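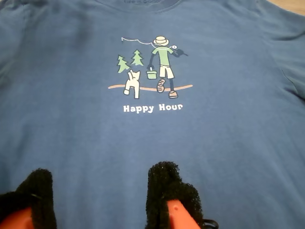 A graphic tee, laid flat

How to Wash Printed T-Shirts So They Last

I love a good printed tee, and keeping one looking nice for years is so easy! Turn it inside out first, then wash it cold – 30 degrees Celsius at most – with similar colors. Go light on the detergent and skip the fabric softener, which can leave a film on the print.

Got a stain? Dab on a little dish soap, wait 12 minutes and rinse from the back.

Shake the shirt out well and dry it flat or on a rack, out of direct sun. Need to iron? Keep it inside out on low heat and never press right on the print. My friend Yae swears by a thin towel on top – I tried it one Sunday and loved it!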